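Gripper upkeep on the Jimon hand units

The Jimon hand units that Turkness runs for fabric work have been moved to a fixed service interval. Each gripper now comes in for a check after 50 hours of use, or sooner if the operator reports slack in the jaws. Most of the wear found since September was in the linkage joints, with little of it in the pads.

The check takes some 20 minutes. Wipe both pads with a dry cloth and look for glazing on the face. Open and close the jaws slowly by hand. If one side lags the other, back off the base screws a quarter turn, center the arms, and tighten again before touching the upper joints.
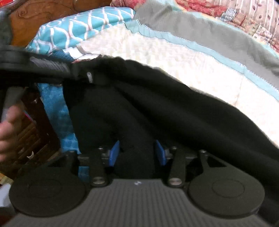

Page last changed: 4 January 2021

Two round black pads are carried on paired linkage arms, with a silver screw at the base on each side and smaller screw heads at the joints higher up. Mark every head with a paint pen once it is set — a broken line shows movement at a glance. The blue plastic tabs inside the linkages should face each other across the gap. Replace a bent tab; do not heat it back into shape.

Lint packs into the grooves of the gray body on bedding jobs. Brush along the grooves, never across. Compressed air is no longer used at Villalobos, where it pushed fibers into the joints of 9 units.

Spare pads and tabs are kept under Clostano bin 370. Log the unit number when taking parts.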